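In Praise of the One Loud Red Thing

I own 48 pieces of clothing, not counting socks, and most of them are the color of wet sidewalk. I like them fine. They go with each other and they go with me. But the thing I reach for on a Saturday morning, the thing that makes me feel like getting out of bed and doing something about the day, is red. Very red! And I want to make a case for everyone having one of these, whatever their taste runs to.

I don't mean an accent. Magazines love an accent (a scarf, a thin belt, a bit of lining you flash when you reach for your keys). I mean a whole garment in a color you could pick out from across a parking lot.

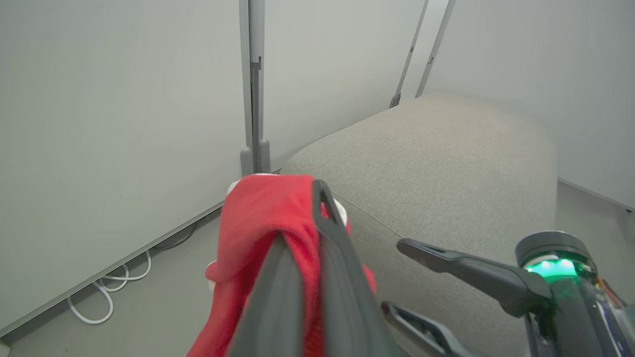
Soft, a little fuzzy, and red all the way down.

My own conversion came on a bus. Bindu Gowda and I were going out to Grumach for the street market, and she had on red sweatpants and a red sweatshirt, and people talked to her. Strangers, just chatting away! A man asked where she got them. A kid waved. I was in charcoal, sitting right next to her, and I might as well have been part of the seat. She told me she buys red when she's tired, and I have thought about that sentence more than most books I've read.

There's an argument against all this, and my friend Rhydian Gough makes it well. He says bright clothes wear you out, that you get sick of them faster, and that a gray shirt will still be a gray shirt in ten years. He's right about the gray shirt. I'd say back to him that getting a bit sick of something means you noticed it. I've had navy sweaters for years that I couldn't describe to you under oath.
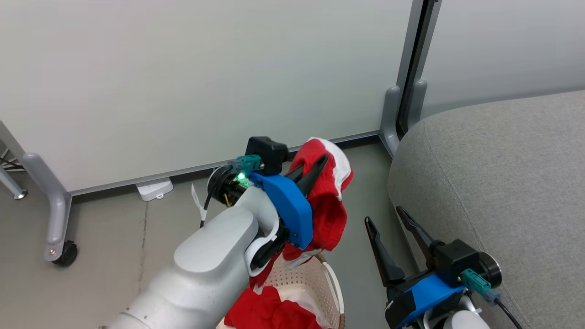

And then there's laundry, which is where the anti-red crowd always ends up. It bleeds, they say. It turned my towels pink. Sure, it can! So wash it cold, and wash it alone the first few times. I did this with a sweatshirt from Ostermann, four washes by itself, and it has behaved ever since. I even like the chore. Pulling one bright thing out of a pile of dull ones is a small pleasure, and it makes folding go faster.
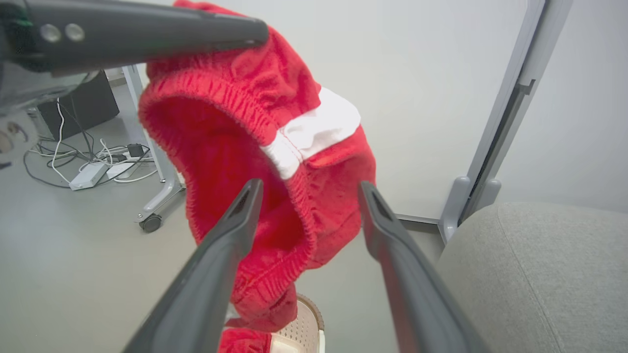 Gathered waist, looped texture, no plans to blend in.

Texture matters more than people think, too. Red on something thin and shiny can look hard. Put the same color on terry cloth or fleece and it turns friendly, like a blanket that wants to go for a walk. If you're nervous, start there, with something you'd wear around the house.

Or start with a team. Sports have been sneaking color onto cautious people forever, and I love them for it. My father wore brown to every event of his adult life and yet owned a jersey you could have landed planes with. He'd put it on for a game and stand differently. Louder laugh, bigger gestures, second helping of everything.
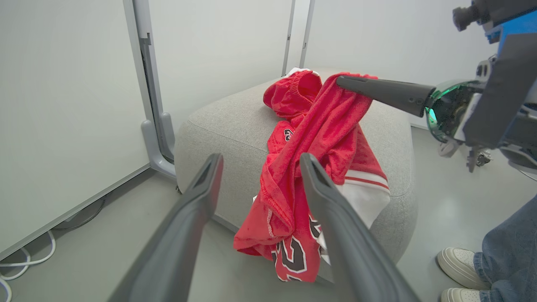
Bright mesh, white trim, big numbers.

You don't have to spend much. The thrift store on Hundex Street had a rack of red last week and I paid $4 for a cardigan with one missing button. I sewed on a green one. Bindu thinks it looks like a tomato, and I'm wearing it to dinner at her place tonight.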